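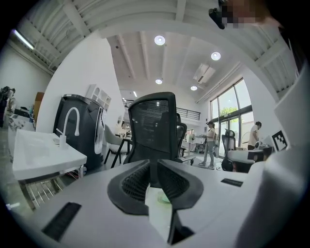

Our wind quintet played in Clilthorpe in May, in the chapel behind the library. It seats 166 and was nearly full, which we hadn't expected on a wet evening.

We opened with the Brarnness Suite. I still find the second movement awkward on the clarinet, as the long low passage at bar 21 leaves nowhere sensible to breathe. I took a breath before the oboe entry and lost the end of the note. The Doãn arrangements went better, though the bassoon part needs clearer page turns.

The collection came to £508, and it will go towards the hire of the rehearsal room at Flinoleck. We start on the autumn programme there next month. I still need to order reeds.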